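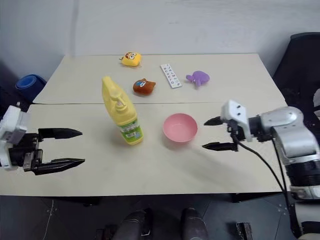 Two tabletops pushed together, with the seam running between them.

Push them together
Why the long table is the best seat in the house

15/09/2025

The first long table I ever loved was four small ones in a trench coat. They were different heights, one of them had a drawer that opened into your stomach, and the cloth over the top had been a curtain. It ran from my grandparents' kitchen through the doorway and a good way into the hall, and if you were sat at the hall end you had your back to the coats. I was always at the hall end. I could hear the whole family and see about a third of it, and I remember thinking there could be no better place to eat a potato.

I've been thinking about that table a lot this year, having spent much of it going to long lunches, street suppers and café evenings where strangers sit elbow to elbow. What I wanted to know was simple enough. What happens to a meal when you take away the small table for two and put everyone on the same long one?

The short answer is that it gets louder. The long answer took me to Zadden.

Zadden is a small market town on a hill, and for one evening each February it closes its main street and lays a single table down the middle of it. In February! I had assumed the month was a mistake on the website. I turned up in two coats and a hat I'd bought on the way, and found people in blankets and ski trousers cheerfully ladling soup. There are braziers every few yards, and hot bricks wrapped in towels that get passed along for your feet. The table bends where the street bends. On the steep part it goes down in steps, so you can find your neighbour's plate level with your elbow, and everyone on that stretch has learned to pour gravy with real care.

It seats 1,000 when the weather is kind. You don't book a place, you bring a chair. That one rule does more for the evening than any seating plan could, as people arrive with what they've got — piano stools, deckchairs, a bench that needed three people to carry it — and the first thing anyone says to you is about your chair. Mine was a folding camping one that sat so low my chin was near the bread. I made more friends through that chair than I have at any wedding.

The soup is thick with barley and smoked sausage and is known locally as curkov, after the stream at the bottom of the town. Every household makes it a bit differently and will tell you so. I had five bowls from five pots and couldn't choose between the second and the fourth (the fourth had dill in it, which I was told in a low voice is not really allowed).

Talking to people there, I kept hearing the same thing about distance. On a long table you have a sort of personal village of six or seven: the people on either side, the ones opposite, and one more on each corner if you lean. Beyond that you can only wave. And the village is different for every single person. The woman on my left had a whole conversation going about roof tiles that I wasn't part of, while I was deep in one about a missing cat with the man across from her. Then the bread came down and we all swapped.

Width matters more than length, I've come to believe. The best tables I sat at this year were narrow. If you can reach the salt in front of the person opposite without getting up, you can hear them too. Anything much wider than that and you start talking only to the sides, and the whole thing turns into two rows of people looking at each other like teams.

The Manole café, down by the station in a town I'll admit I only visited for the cake, worked this out by accident. It used to have 22 separate tables, each with a small vase. Then a pipe burst, the back room had to be shut, and the owners shoved what they could save into one line down the front room so that the lunch regulars would still have somewhere to sit. It was meant to last a fortnight. That was three years ago. The line is still there, with the joins showing and a slight wobble near the till that is dealt with by a folded menu.

I ate there on two days running. On the first I sat at the window end with a book and was left in peace, which pleased me, as I'd wondered if a shared table might mean forced chat. It doesn't. A book works on a long table just as well as on a short one. On the second I went without the book and by the time my pie came I had been asked to settle an argument about whether you can freeze cooked rice.

The joins turn out to be useful, too. Regulars talk about them as if they were borders. "Past the second crack" is where the card players go in the afternoon, and someone with a pram will nearly always be offered the spot by the first, where the legs are set further back and there's room for wheels. Nothing is written down. You pick it up in a week, I was told, or in one visit if you put your bag in the wrong place.

If Zadden is the grand version and Manole the daily one, then Pindell is somewhere in the middle, and it's the one I'd most like to steal for my own street. Pindell Court is a block of 53 flats round a paved yard. Once a month from spring to autumn, anyone who fancies it carries a table down. Garden tables come out, desks, a wallpapering table or two, and they go end to end in whatever order they arrive. On the evening I went it was long enough for 30 people and a sleeping dog.

What I liked best was the first ten minutes, before any food. There was a lot of shuffling. Someone fetched magazines to go under a short leg. Two tables that looked the same height weren't, and a third one was swapped in, and then the cloth wouldn't reach and a shower curtain was brought down with great ceremony. By the time we sat I had held one end of something with half the building.

I went home and measured my kitchen table, then my desk. There's a thumb's width between them in height. A couple of thin chopping boards under the desk legs should do it, and I've asked next door for the loan of their bench.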